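May, after lunch, Dolgate bench

Reran the hand tracking comparison on the Zavon set, this time with the new filtering step switched on. Short version: I like it! The old pipeline threw away any clip where a cube dropped out for too long, and we were losing way too much of the bag packing data that way. The new one carries the pose through the gap using the wrist motion on either side, then checks itself when the tags come back. Out of 500 clips we now keep all but 152 (the old cutoff tossed more than half, ugh).

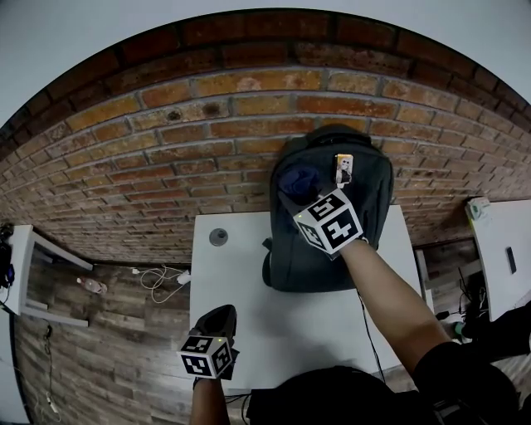 Filtering helps most on the soft stuff, and I didn't expect that. Rigid boxes were already fine, but with bags the hand goes in deep and the tags tilt away right when we want them. The backpack clips are my favorite test now: dark bag propped against the brick, right hand pressing into the upper front by that wad of blue fabric, and the cube on top of the glove still up where a head view can get at it. The left cube is the easy one. I'd like to try the gap fill on left and right separately, same settings, and see if the errors even look alike.

Still to do: retrain the Gourlay policy on the bigger set (roughly 1,000 clips once the Privevik batch is merged) and run 2 seeds before I get excited. Also the timestamp offset is hard-coded again, my fault, fixing it tonight.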